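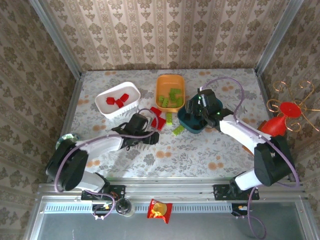

Pui-shan Wan asked that this report begin with the question she had raised on the bus to Mudport: could a ground station run by so small a staff keep a satellite in regular service, or would the operator end up buying antenna time from someone else within a year? The question was put to our hosts during the first session, and much of the day was spent on the answer.

The visit took place on a Tuesday in September at the invitation of Ndung'u, which operates the Mudport ground station and the assembly building next to it. The Regional Small Satellite Association sent a group of members drawn from universities and component suppliers. Mwangi Kombo opened the program at 9:30 a.m. with a briefing on Priko, the Earth observation satellite now being prepared at the site. Priko has a mass of 17 kilograms and is intended to collect images of farmland and coastal water for customers in the region.

The ground station

The station has 2 dish antennas. The larger handles image downloads, and the smaller is used for commands and for basic data on the health of the spacecraft. Mr. Kombo explained that most passes are run by software, with a duty operator on call overnight. Staff attend in person for the first weeks after a launch and whenever a new version of the flight software is sent up.

In reply to Ms. Wan's question, he stated that the station logged 394 passes last quarter in support of two older spacecraft owned by a partner. Several passes were lost to a faulty motor drive on the larger dish. The drive has been replaced and a spare is now held on site. Ndung'u does buy outside antenna time, but only for the first days after launch, when the exact orbit is still uncertain. Members were shown the agreement under which this is done, with the prices removed.

Members also viewed the control room, where a rehearsal was under way. The operators were working through a loss of contact shortly after separation from the launch vehicle. The exercise was run from printed procedures, and the shift lead recorded each step by hand as well as on screen. Waltraud Albers observed that the procedures named the person responsible for each decision, and requested a blank copy of the layout for the Association's training library. This was agreed.

Assembly and test

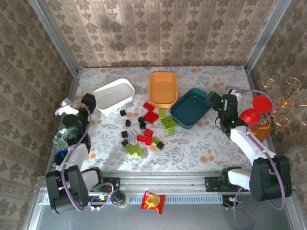
Assembly of Priko takes place in a clean room of modest size, and visitors followed the work through the viewing window. The structure had been mounted on its turning stand with the side panels removed. Solar panels are supplied by Gandent and arrive already tested, although each is checked again for damage before it is fitted. The discussion then turned to the handling of small parts before they enter the clean room. Fasteners for different panels are now issued in separate trays, after a mix-up during work on the engineering model led to a delay. Members supported this and suggested that color be used as well as labels: an orange tray next to a white one is told apart at a glance, even on a surface as busy as a tablecloth printed with leaves and flowers. Our hosts undertook to consider the suggestion at their next process review.

The vibration test is to be carried out at a rented facility, as the site has no shaker of its own. Thermal vacuum testing will be done at Mudport in a chamber bought used and refurbished by the staff. The chamber can accept a spacecraft of up to 40 kilograms, leaving room for a larger successor to Priko. Keabetswe Matlala asked how the temperature sensors were calibrated and was given the current certificates to examine.

Afternoon session

The group met again at 2 p.m. to discuss training. Ndung'u takes on graduate engineers in pairs and moves them between the ground station and the assembly building during their first year. Saqib Kiani proposed that member universities be able to nominate candidates directly. The hosts were open to this, subject to agreement on housing costs, and asked for a written proposal.

A short discussion followed on the end of the mission. Priko carries no thrusters and will be placed in an orbit low enough for drag to bring it down. Members asked to see the supporting calculation, and it will be sent to the Association's office together with the slides from the morning briefing.

The Association thanks Mr. Kombo and the staff at Mudport for their time. Members who wish to receive the slides should write to the office. A return visit is planned once the thermal vacuum test has been completed.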